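Drolmont is a small sorting machine built at home by Vlastimil Bednárik, a retired clockmaker from Flestness, together with his neighbor Adom Fiadzo. It was made to pick small beads and pellets one at a time and drop them into cups, and over the years it has gathered a modest but very loyal following among people who like to build such things themselves.

Work began one November in the shared workshop at Drinilstead, where the two men had the use of a corner and, as Bednárik fondly remembers, a great deal of tea. The first arm had 3 joints and a habit of flinging its load across the room – a fault that took 20 rebuilds to cure.
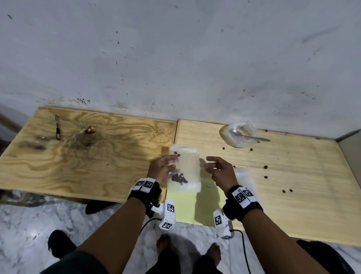 Dark beads in a zip-top bag, held over plywood boards.

The present version, known as Tang, has a softer fingertip and a slower, gentler wrist. In its longest trial it moved 3,124 beads and dropped 29, a result its makers were delighted with. The plans were shared freely on 2023-03-26, and builders have since added feeders, quieter motors and, in one much-loved case, a small brass bell that rings when a cup is full.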